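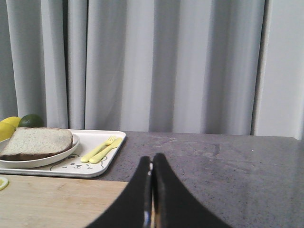 Figure 3.1 Sliced bread on a plate, with lemon on the cutting board.

Home | Chapters | Glossary | Log in

Chapter 3: The Breakfast Bench

Breakfast is a wonderful place to start cooking! You need a plate, a cutting board and one good slice of bread (seeded is my favourite), and in 30 minutes you can learn a surprising amount about flavour. Try a squeeze of lemon on your topping, then taste again. What changed?

160 shares

We use cookies. Accept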